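# Two controllers, same simulated arm, very different last few inches – how do I compare them fairly?

**Parveen Ansari**

Hello everyone, and thank you in advance for reading all of this, because I do go on a bit. I teach an evening robotics group in Estville and I've spent most of the winter trying to decide which arm controller we should build our spring lessons around. Everything is in simulation for now. We have a kitchen counter setup with an arm and a parallel gripper, and the job is as plain as I could make it: reach over the counter, pick up a small piece of fruit, set it down on the other side of the toaster.

The two controllers are Tanoli, which takes a target for the hand and works out the joints for itself, and Wuvow, where you send joint targets and it smooths them for you. Both come with a ready-made setup for our arm. I kept the gripper settings the same for both (Britinano's stock profile, half speed closing) so that I'd only be changing one thing. 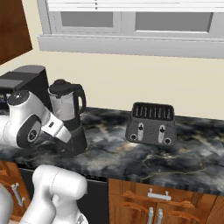

My trouble is with the last part of the reach. Tanoli gets near the counter quickly and then seems to dither, making tiny corrections before it closes the fingers. Wuvow comes in slowly the whole way and then just closes, sometimes a bit to one side. I'd love to judge them by eye, and my students certainly want to, but with the side camera where I've had it I lose the fingers whenever the hand is over by the blender. The gripper is dark and the blender's base is dark, so what you mostly see is the white end of the arm and then a sort of smudge. Off to the right by the toaster there's plain wall and open counter and I'd have no complaints at all, but of course the arm spends half its time on the left!

So I fell back on numbers. I did 6 runs with each. Tanoli finished 5 of them and Wuvow finished all 6. On the median finished run Tanoli took 936 steps and Wuvow took 1079. One of my students says that settles it for Wuvow, and another says Tanoli is clearly quicker and one miss means nothing. I can see both sides, which is no help when you're the one who has to choose.

What I'd like to know:

- Is step count even a sensible thing to compare between these two?
- Is there a better camera position for watching the fingers, or should I stop trying to judge by eye?
- Could the dithering be something I've set wrong?

I left the start pose at the default for each controller, in case that matters. I'm happy to post the settings files if anybody wants them.

---

**Leif Ingvarsson**

Hi Parveen, what a nice clear write-up, and please don't apologize for the length, I'm about to be worse.

Let me start with your very last line, which I nearly skipped over. The default start poses are different! Tanoli's setup parks the arm with the elbow raised and the hand already partway over the counter. Wuvow's tucks it back toward the base. So Wuvow has farther to go before it has done anything interesting, and a fair piece of the gap between 936 and 1079 could be nothing but travel. I lost a whole Sunday to this once, writing up a lovely table of results that was mostly measuring where the arm had been parked. Pick one start pose, write the joint values into both setups, and run it all again before you change anything else.
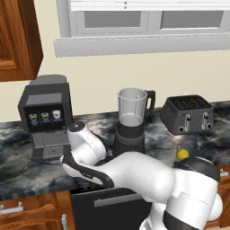
Next, I'd split the step count in two. Put a marker in the log when the hand first comes within a hand's width of the fruit, and count the steps before it and after it separately. The first number tells you about travel and the second tells you about the part you care about. If I had to guess, you'll find Tanoli well ahead on the first and the two of them much closer on the second, but it's only a guess and I'd be glad to be corrected.

While you're in there, check that both are running at the same control rate. A "step" in the log is one controller tick. If one setup ticks faster than the other, the counts don't mean the same thing, and you'd want to compare simulated seconds. The rate is near the top of the settings file in both.

About the dithering: yes, I think that's a setting. Tanoli has a position tolerance that has to be met before it lets the gripper command through, and the default is very tight. The arm gets close, overshoots by a hair, comes back, overshoots again. Loosen it a little at a time until the hand settles in one go. I'd look at the damping too, but do the tolerance first and on its own, or you won't know which one helped. 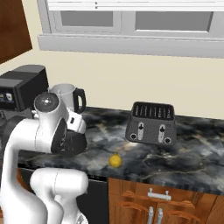
Then there's the matter of that one miss. Five out of six against six out of six is really not a difference you can lean on, and your second student is right about that much. I like to move the fruit between runs as well – a few fixed spots on the counter, the same list for both controllers, with one spot up close to the toaster where the hand has less room. If a controller only ever reaches to a single place you're mostly learning about that place. Let the thing run overnight and you'll have plenty of runs by breakfast.

For the camera, I'd raise it and turn it so the counter top is behind the fingers for most of the reach. Dark marble isn't a wonderful background for a black gripper, I'll admit, so if your setup lets you recolor the fingers, make them something loud for the test runs. It changes nothing about the physics. I use a dreadful orange. And keep a second view from lower down, as that's the one that shows you how high above the counter the fingers are when they close.

Please do post the settings files, I'd enjoy a look.

---

**gripfan_estville**

just use Wuvow. it finished every time, and for a class you want the thing that finishes. Tanoli is fine but you'll be tuning it all term

---

**mossy_encoder**

I agree with nearly all of Leif's answer but I'd add something on the Wuvow side, since it only got a mention. Closing "a bit to one side" sounds like the smoothing window to me. The controller reports that it has arrived when the *smoothed* target arrives, and the arm itself can still be lagging behind. Your gripper command then goes out early. Two things to try:

1. Shorten the smoothing window for the final approach only.
2. Wait until the measured joint speeds drop close to zero, then close.

I do the second one. It costs a few steps per run and the grasps come out a lot more centered. You may find the step counts of the two controllers creep toward each other once one has been loosened and the other made to wait.

For what it's worth, I've taught with both, and beginners had an easier time with hand targets. "Go above the fruit, go down, close" is something they can say out loud. Joint targets are good for a second course, when they already have a feeling for how the elbow moves.

---

**Parveen Ansari**

Oh, the start poses! I compared the two files this evening and Leif is quite right, they're nowhere near each other. I've copied the Tanoli pose into the Wuvow setup and I'm going through the tolerance now, one notch at a time as told. The control rates do match, thank goodness.

I'll try waiting on the joint speeds as well, mossy_encoder, and I'm going to let the class choose the finger color. Settings files to follow once I've tidied up my comments in them – some are a little rude about the gripper.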